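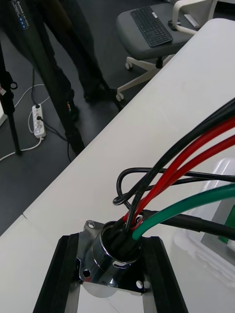 A chrome connector housing on its bracket plate, with the edge of a white tabletop behind.

Local News | Jobs & Training

Clonley college opens evening courses to 131 more adults

Clonley Technical College will add 131 places to its evening program for working adults, the college said on 3 Nov 2021. The new places are spread over the Clonley main building and the smaller site at Lokness, and the first classes begin after the winter break.

The program now has 1,312 adults enrolled. Most of them work during the day and come in for two evenings a week. Courses run from bookkeeping and basic welding to English, food safety and building maintenance. Until this year, people who lived on the Elness side of the county had to drive to Clonley for nearly all of them.

Demand went up sharply over the summer. The college received 1,904 applications between July and the close of the fall sign-up period, and many of those applicants were put on a waiting list. Bookkeeping and building maintenance had the longest lists. Both courses will get a second evening group.

"We had people on the list who had already applied twice," said Leonor Brandão, who heads the adult program. "Some had a job offer that depended on the certificate. Telling them to try again next year was not something we wanted to keep doing."

Fees stay the same for county residents. People who are out of work can apply to have the full fee waived, as before, and the waiver will now also cover the cost of course books. The college has dropped the rule that asked waiver applicants to show six months of residence in the county. Proof of a current address is enough.
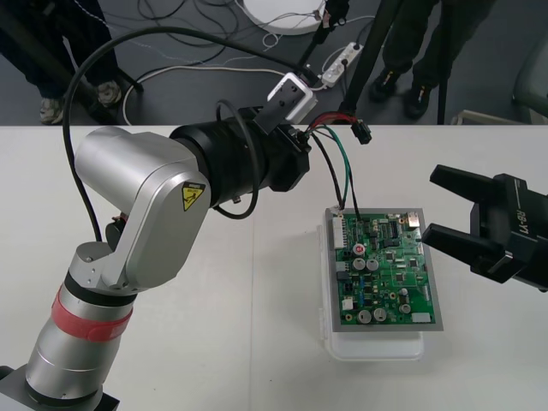 Lokness site to stay open later

The Lokness site will stay open until 10 p.m. on class nights. It now closes at 8:30, which has left too little time for anyone coming off a late shift. The front desk will be staffed until 9, and the side entrance on the parking lot will be used after that.

Transportation was the most common complaint in the college's last student survey. The last bus from Lokness to Elness leaves at 9:20, before the later classes let out. Brandão said the college has asked the county to move that bus back to 10:15 on weeknights but does not have an answer yet. A van hired from Quintela Coaches will run to Elness in the meantime — 28 seats, free with a student card, leaving from the parking lot at 10:10.

Child care is also being looked at. The Clonley building has a room that was used for day students' children until the daytime service moved across the street, and the college wants to open it again in the evening. It would take children from age three. No start date has been given, and parents are asked not to plan around it for the coming term.

Teachers for the extra groups are still being hired. Two part-time posts in bookkeeping and one in English remain open, and the college will consider applicants who are working toward a teaching license.

How to apply

Applications for the new places can be made online or on paper at either front desk. People already on the waiting list do not need to apply again. They will get a letter with an offer and will have two weeks to reply — after that the place goes to the next name. Anyone who has moved since applying should give the office a new address.

A placement test is needed for English and for bookkeeping level two. Tests are held at Clonley only and take less than an hour. The other courses have no entry test, though welding students must be 18 or older and must attend a safety session before the first class.

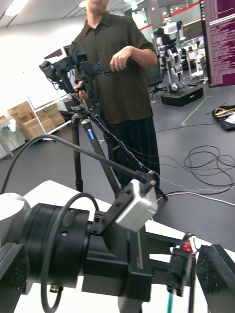
A silver-gray sensor housing and black cables at the wrist of a robot arm.

The full list of evening courses is posted at both sites.

Filed under: Adult education, Clonley, Lokness, Elness

Contact the newsroom | Corrections | Copyright 2021, all rights reserved | Back to top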